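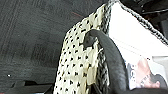
According to one buyer's comment on the shop page, the handles stay stiff for the first few weeks and only then fold down out of the way, so allow for that before judging them.

Dullstead dotted bag, cream and black
Reviewed December 1, 2018

The Dullstead is an open-topped bag for household use. The body is cream with small black flecks, edged in a black and white braided trim, and the handle is thick, smooth and black. Stated weight is 320 g. I have used mine since May, mostly for soft toys, on a dark carpet.

Capacity is adequate. It takes up to 18 small plush toys before the sides bulge. The larger ones go in last or stay on the rack.
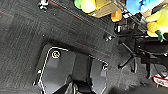 Plush toys and cardboard box at the rack, dark grey carpet.

Under load the side panels lean, and a half-full bag does not stand square. A stiff board in the base corrects most of this. I cut mine from a Kofler parcel box. The handle is comfortable to grip and has not marked or stretched. 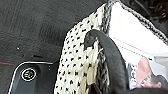 The trim is the best-made part. It holds the line of the opening and has not come away at the seam. The pale fabric does pick up lint and needs brushing most weeks. The maker says sponge only.

At £57 it costs £10 more than the Ondetex equivalent, which has thinner handles and no trim. I would pay the difference again for the handle, but would like a firmer base.

Rating: 4 out of 5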